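Speaker notes, Friday session: junior goalie workload and rest scheduling
Presenter: Tahmineh Nikzad

## 1. Opening (2 min)

- State the scope: shot load per week in junior hockey, regular season only. Playoffs are excluded.
- Define load as shots faced in games plus logged practice shots. Warmup shots don't count.
- Data come from two clubs, Plumlow and Mostano. Both log practice by hand.

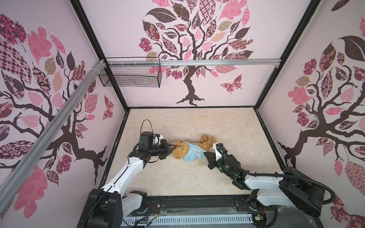 ## 2. What the logs show

Starters at Plumlow faced up to 800 shots in a heavy week, most of them in practice. Pause here. Coaches tend to assume games are the larger share.

Mostano splits practice between two goalies and rotates the net every drill. Its weekly peaks are lower, and the backup gets usable work.
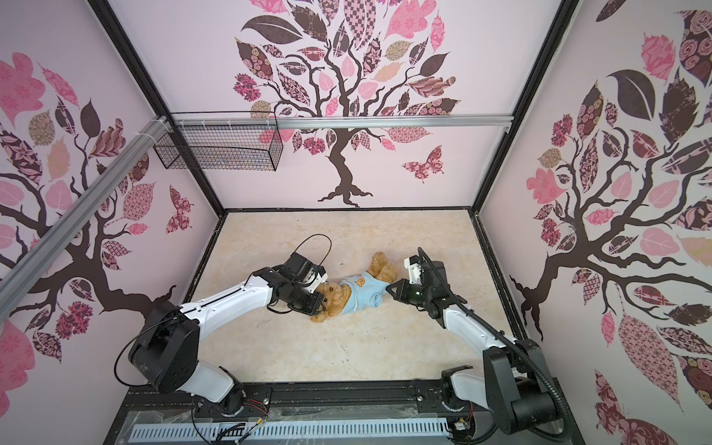 The rotation costs ice time. Each change takes longer than planned when the goalies have to cross the full zone, so Mostano now keeps both at the same end. Mention Živković's drill sheet and say copies are at the door.

## 3. Method limits

Hand counts drift late in practice. We recounted 4,000 shots from video and corrected the logs before running anything. Deflections were the main source of disagreement.
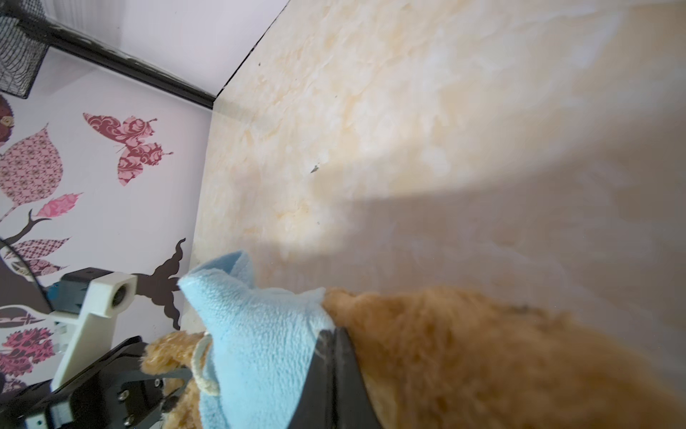

Camera angle matters for the recount. A low view behind the net hides the blocker side, and a high one loses the puck against the boards. Glare is the other problem: strong light washes out one end of a pale surface, as on the marbled one on this slide, and a shadow across the middle changes the contrast again. Set exposure for the crease and accept losses at the blue line.

## 4. Recommendation

- Cap practice shots the day before a start.
- Log by drill, with the goalie's name.
- Review every 9 games using the Storik template.

Take questions on tandem rotation first. Skip the equipment slide if short on time.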